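From: Nadhirah Goh
To: gripper-builders list
Date: Sat 18 April
Subject: Re: hand-held gripper, pads and finger spacing

Huia Ruawai wrote:

> I have the printed parts for the hand-held gripper done and am
> about to order the rest. Before I spend more money I have a few
> questions for people who have built one and used it on cloth.
>
> 1. What are you using on the inside of the fingers? Wagner told me
> he glued bicycle inner tube on his and it peeled off.
>
> 2. Does the trigger linkage need bearings, or is a plain bolt
> through the printed hole good enough?
>
> 3. How wide do you let it open? Mine stops early because the
> crank hits the housing.
>
> 4. Do you get good video of the fingertips, or does the gripper
> block the view of what you are picking up?
>
> I will mostly be picking up dish towels and small clothes. The arm
> is not built yet. I want to record demonstrations by hand first.
>
> Huia

Hi Huia,

I'll go in your order. Mine is the second version of the hand-held unit. The first one is in a drawer with a cracked handle.

1. Pads. I had the same trouble as Wagner. Inner tube has a release agent or talc on it and the glue lets go unless you sand it and wipe it down with alcohol, and even then I lost one after two evenings. I switched to a flat rubber sheet stuck down with double-sided mounting tape, the thin kind. Cut it a little oversize, press it on, clamp it overnight in a vise with soft jaws, then trim with a new blade. If the blade is old the bottom edge frays and the pad starts lifting from there. I have one that I trimmed badly and I should redo it.

Don't use foam. Lindalva Cavalcanti tried weatherstrip foam and it held cloth very well for a day, then it took a set and the fingers no longer met in the middle.

2. Linkage. Plain bolt is fine if you ream the hole. I printed the holes undersize and ran a drill bit through by hand. Put a washer on each side and use a lock nut, backed off until the link swings freely. What did need attention was the return spring. The one in the parts list is too stiff for long sessions. By the end of an evening my hand hurt and I was closing the fingers in jerks, and that shows up in the recordings. I bought an assortment box from Gredberg and tried them until one felt right. The one I kept is much softer and still opens the fingers every time.

3. Opening. There was a bad dimension in the first set of files. The crank arm is 3 mm too long and hits the housing before the fingers are fully open. Nivaldo Aguiar fixed it in July and the corrected part is in the Putik folder on the list's file page. Print that one part again and leave everything else alone. I printed it in the same black filament with 6 walls and it has held up. While you have it apart, check that both fingers move the same distance from center. Mine were off because I had put one gear on a tooth out of place.

4. Camera. It sits on top of the handle and looks forward over the bases at the fingertips. You will see the backs of the fingers along the bottom of the picture at all times. I worried about that and I don't now, as long as there is clear space between them when they are open. Lock the exposure. With auto exposure on, the picture gets darker every time you move over a pale surface and brighter when you move over dark cloth. Lock the focus too.

One thing you didn't ask about is what to practice on.

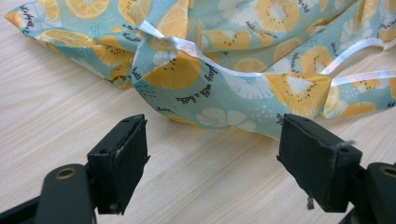

Cloth with a busy print has been easier for me to work with than plain cloth, mostly when I go back through the recordings later. On a plain white towel I can't tell one fold from the next once it is bunched up. With the aqua piece the yellow fruit slices change shape wherever the fabric turns, and the white ribbon shows up along the top of a fold, so I can say which bump I was going for. I open the fingers wide, stop short of the cloth, line up on one mound and only then move in. Pausing there for a second makes it much easier to mark the start of the grasp when you cut up the clips. Clean the fingers now and then as well. They pick up lint, there is a bit of white fluff near the top of the right one, and I have had fuzz work its way in under a pad.

My count so far is 700 clips, of which I threw out the first 13. Those were from before I locked the focus.

As for the arm, I would hold off. Wagner Lins has his Famudeo arm on the bench at the Vasconcelos Street shop and is still sorting out the wrist mount, and the bolt pattern may change. If you print the mount now you will probably print it twice. The fingers and bases will carry over from the hand-held unit either way.

Send the list your finger measurements when you have it together. If your opening comes out different from mine I'd like to know before I print spares.

Nadhirah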